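Site visit: Skesia packing room, Brarkow
November 2025

The Brarkow site handles small-lot repacking of shelf-stable groceries for the Lucero and Fuvaneck store lines. The visit covered receiving, the packing room and the outbound shelves. Floor space has not changed since the last visit in May, but the benches have been moved closer to the receiving door.

Incoming cartons are opened at receiving and checked against the delivery sheet. Mixed goods then go to the benches, where they are sorted by package type before anything is boxed. Rigid boxes stack well and cause few problems. Film packages are slower to handle — the wrap bunches up, and the printed panels have to be pulled flat before the text can be read.
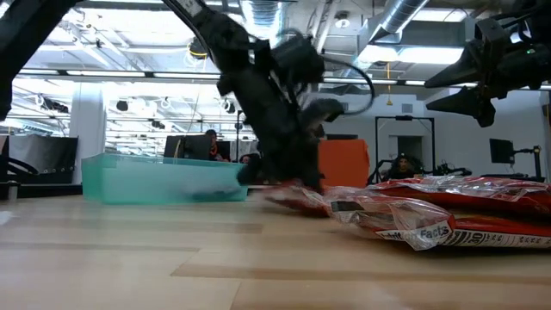
Why is the nutrition panel checked at the bench and not at receiving?

Cartons are opened at receiving but the packages stay inside, so the panel on each one is first in full view at the bench. A package with an unreadable panel is set aside there and goes back with the next return.

The tabletops are light wood with darker strips. Translucent plastic bins are used at the benches, and a teal one was in use during the visit. Staff prefer them to the older opaque type, as leftover items show through the wall at the end of a lot.

Outbound has 13 shelf bays. Each lot is held for 72 hours before release, with the lot sheet clipped to the bay. On the day, 21 lots were on hold and 2 had been returned to the benches for relabeling. Both were film-wrapped goods.

Aisle markings near the receiving door are worn and should be repainted. Bench lighting was adequate. The return shelf has no label of its own — it shares one with the supply rack, and the two should be separated.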